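Keeping the box

18th November

I moved to Bavgate in April with a turntable, an amplifier and a pair of bookshelf speakers. The speakers and the turntable still had their factory packaging. The amplifier did not. One of the four arrived damaged and it was the amplifier, so I have spent more time than planned reading up on how packaging works and which parts of it deserve closet space.
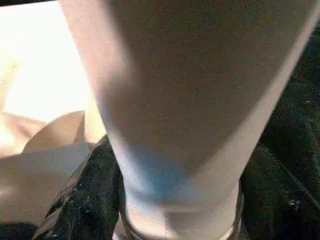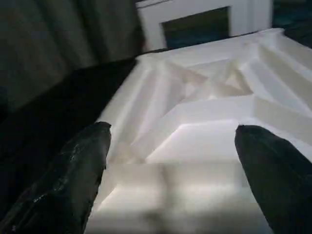
Second photo: white molded packaging insert.

The outer carton does less than most people assume. It carries stacking load and it keeps the inner parts in position. Corrugated board loses a large share of its stacking strength in humid air, and it loses more each time the box is bent, retaped or stored flat. A carton that has been through two moves and a damp basement is a sleeve. Replace it. A new double-wall box of the same internal size costs little and will perform better than the printed one with the product photo on the side.

The internal size is the part to get right. Measure the old carton inside, flap to flap, before it goes to recycling, and write the numbers on the insert with a marker. If the new box is larger by even the thickness of a finger, the insert slides, picks up speed in a drop and hits the wall with the product still in it. Fill that gap with flat sheets of board cut to size. Crumpled paper settles within an hour of truck vibration.

The insert is the part that can't be bought again. It holds the product at the places the designer decided were strong enough to take a load, and it leaves clearance at the places that were not. On my Luik turntable the plinth is held at the corners and the bearing area touches nothing at all. I had never noticed this until I tried to repack it with the insert upside down and found that the tonearm pivot was carrying the weight. There was an arrow molded into the surface, small and the same color as everything around it.

Inserts come in a few common materials. Expanded polystyrene is stiff, light and good for one serious impact, after which the crushed area stays crushed. Expanded polyethylene and polypropylene recover and can be reused many times. Molded pulp sits between the two: it works by ribs and pockets that flex and then fold, and once a rib has folded that side is finished. Check the ribs and corners before reusing any of it. Cracks in polystyrene can be taped if the pieces still fit together tightly. Missing corners can't be fixed with tape.

Drop height matters more than distance. A parcel handled by one person is usually tested on the assumption that it may fall from 30 inches. Heavier items are tested from lower, on the theory that two people are carrying them and they get tired sooner. The 1,000 miles on the truck are a separate problem, vibration, and the usual result of vibration is rubbing. That is what the plastic bag or thin foam sheet around the product is for. Keep the bag. I threw mine out and now have a dull patch on one speaker cabinet where the finish met the insert.

Now the amplifier. It is a Lorier integrated, heavy on the left side where the transformer sits. I wrapped it in a quilt, put it in a box that had held kitchen items, and labeled two sides. It took a hit on the transformer side. The chassis floor bent, the transformer shifted on its bolt, and the power switch no longer lines up with its opening. The moving company, Solska, opened claim 3,401 and closed it seven days later on the grounds that the item was packed by the owner. I read the contract again and they are correct.

Hakim Majimbun, who repaired it, straightened the floor pan and replaced the bolt with a longer one and a wider washer. His advice for any unit with a big transformer was to put a rigid board under the feet, with foam below the board, so that the load spreads over the full area of the foam. Soft foam directly under small rubber feet compresses to nothing at those points. I have since built a box this way and it adds a few pounds.

On storage, nest the inserts, put the accessories tray in the middle and tie the lot with string. Tape pulls the surface off polystyrene when it ages. Keep them out of the attic if it gets hot in summer, and away from solvents, glue and anything from the paint shelf. Mine are on the top shelf of the hall closet, each marked with the model name and the inside dimensions of its carton.

My rule at present is to keep the insert and bag for anything that is heavy on one side, has a suspended part or has glass in it. Everything else gets a year, until the warranty is up. Negin Abbasi wrote in after the last post to ask about monitors, and they go on the keep list. The stand comes off first and travels in its own slot.

Recent posts
Repairing a bent chassis floor
Belt replacement on the Luik
Reading a moving contract, line by line
Closet shelves in the Bavgate apartment
Speaker cable lengths, revisited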